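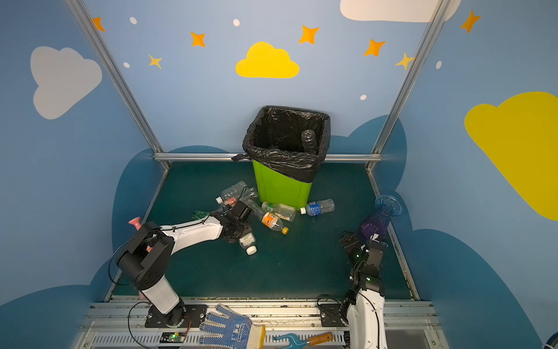
Chenxi Yuan reckons I'll be taking my own bins out until I'm 72, and after last week's post the comments mostly agreed with her. Fair enough. But I've been reading up on it all month and I'm less sure.

Bottles into a bin. Sounds like nothing. My youngest does it (badly). For two arms it's clear plastic, shiny, rolls when you nudge it, every one a different shape or lying a different way. Then the black bag, which flops over the rim and is soft and does what it likes. I'd still back the arms on this one before laundry. Fitted sheets, forget it.

Cost is the other thing. Saw a secondhand arm for $675, one arm, no gripper, and you'd want 2. Then teh hours of setting up. My recycling takes me four minutes and I colour-sort the lids.

Would I have one at home? For the bottles, yeah, maybe, if it ran overnight and didn't wake the dog. Dishes first though. Adwoa Amegashie wants it to do the cat litter and I said get in line.

Anyway, bin night, gotta run. More on the dishwasher question next time, I've got alot of notes.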